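Manipulation Lab, Handout 4: Comparing Fingertips on Cloth
Course staff: Brynhildur Lykkegaard, Kenji Dunleavy
Posted 8th November

Read this before your bench slot and bring it with you, on paper if you can. The arms lab has terrible places to put a laptop.

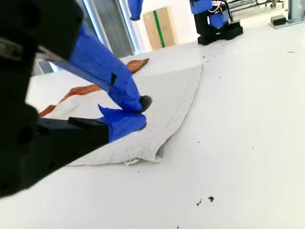
Cloth is my favorite thing to give a gripper, and this is the week I look forward to all term. A block has a width. You close until the fingers stop, you lift, and if the width was right the block comes along. A towel lying on a table has hardly any width at all, at least in the direction the fingers need, so the gripper has to make something to hold before it can hold it. Look at where the two taped fingers meet the towel: the tips point at nearly the same spot on the cloth, near the middle, with that long straight fold off to the right. You could grasp the fold itself, or you could press down and gather a small ridge out of the flat part, and these are two very different grasps with very different ways of going wrong. Most of this handout is about telling them apart.

1. Vocabulary

Edge grasp. One finger goes under a fold or a hem, the other comes down on top. The cloth is held by its own thickness. Needs an edge you can find, and a lower finger thin enough to slide under it.

Ridge grasp. Both fingertips press onto the surface and close. Friction drags the cloth inward until it bunches up between them. Needs no edge, but it needs the tips to grip the cloth harder than the cloth grips the table.

Layer count. How many thicknesses you picked up. For a folded towel you may want one or all of them, so decide before you close and write it down. "It lifted" is an outcome. "It lifted one layer when I asked for two" is a result!

Table contact force. How hard you push down before closing. This is the number people forget to record, and it matters more than closing speed in nearly every trial I have watched.

2. What we are comparing

There are 2 fingertip sets. The first is the Hutchins tip, a plain rounded tip with a fairly stiff surface. The second is the Buker tip, softer and a bit broader, which spreads out when you press it down. We name them after the benches they were first made on, so please don't go looking for a catalog.

Going by last year's class, you can expect the Buker tip to look better for the first few trials. It makes a lovely fat ridge and it is very forgiving about height. Then you ask it to pick up a single layer from a fold, and it takes everything in reach. The Hutchins tip is fussier. Come in a hair too high and it skates across the top. Get the height right, though, and it can pick one layer off another so neatly that you want to call someone over to watch.

Kenji and I disagree about which one we would keep if we could only keep one. He will tell you his view at the bench, at length, and you should argue with him.

3. Before you start

Check the tape on both fingers. Press any loose corners down, or replace the strip. A flap of tape near the tip can touch the cloth before the fingertip does, and then you are measuring the flap. I once lost most of an afternoon in October to exactly this and was sure it was a controller fault.

Wipe the table. Crumbs under a towel change the height of the surface by more than you would think, and they also change the friction in patches.

Zero the gripper with nothing between the tips. Do this again whenever you change tips – the two sets are not the same length.

Lay the towel out by hand. It does not need to be flat. It does need to be laid out in the same way each time, so agree on a starting shape with your partner and sketch it on the log sheet.

4. Procedure

Work in pairs. One of you drives and the other logs, and then you swap for the second tip set.

Start with ridge grasps in the open part of the towel, away from any fold or border. Bring the tips down until the force reading first moves, note the height, then go down one more step and close. Lift slowly to the marked height and hold. Log the force, the layer count, and whether the towel stayed put during the hold. Lower it, open, reset the towel, and repeat until you have filled the first block of the sheet.

Then move to the folded edge. Try a ridge grasp just inside the fold first, and after that an edge grasp from outside it. For the edge grasp, keep the lower finger as close to the table as you can without loading it. If the arm starts to push back, stop and raise it. You want the finger to slide under the cloth, and a finger that is being driven into the tabletop will bend, chatter, and eventually jump.

Change one thing at a time. I know everybody says this. It is especially painful here because cloth trials feel so quick that you are tempted to fix the height, the angle and the speed all at once. You will get a nice lift and have no idea why.

If a grasp fails, leave the towel where it is for a moment and look at it. The shape it is left in is often the best evidence you have. A small dent with no drag marks tells you something different from a wide smear of wrinkles.

5. Cameras

Each bench has a close view and an overhead view, and you should log which one you were using when you judged the layer count. The close view is wonderful for seeing the moment of contact, but the gripper housing blocks a big part of it and you can't see the far side of the cloth at all. The overhead view shows you the whole towel and is nearly useless for height. White terry on a white table is hard in both! Look for the shadow under the lower finger. As the finger comes down, the finger and its shadow close in on each other, and with practice you can read height from that better than from the number on the screen.

Róisín Madigan, who took the course last year, did her whole project on that shadow cue. Her report is in the Drerkthorpe folder and is well worth reading, especially the section on what happened when the blinds were left half open.

6. Reading the pooled data

The sheet from last year's class has 217 logged trials in it. Please use it, with care. The force column was recorded before we started zeroing between tip changes, so compare forces within one tip set only. Layer counts are fine throughout. A blank in the "held" column means the logger forgot, and should be dropped. Several groups counted blanks as failures last year, and it made the Hutchins tip look dreadful.

Thaddeus Kincaid has put a short script called Nerkosach on the course page that drops the blanks and plots layer count against contact force. Try the plot with both tip sets on the same axes. There is a band of force where the two behave almost alike, and then they split apart, and I would love to hear your ideas about what is going on there.

7. To hand in

Your log sheets, with the sketches of the starting shape.

One plot of your own trials, and one that includes the pooled data.

A page on which tip you would choose for taking the top layer off a folded towel, and which you would choose for picking up a towel dropped any old way. They can be the same tip. Say what evidence would change your mind.

A note of anything odd. Odd is good. The softer tip exists because Vaughn Ruiz-Ortega wrote "keeps slipping on the hem, feels too hard" in the margin of a log sheet and then came back to ask whether he could do something about it.

Bench slots are on the sign-up page. If you need to swap with another pair, write both names in the comment box and let Kenji know before the slot starts. Spare tape and blank log sheets are in the top drawer under bench 2.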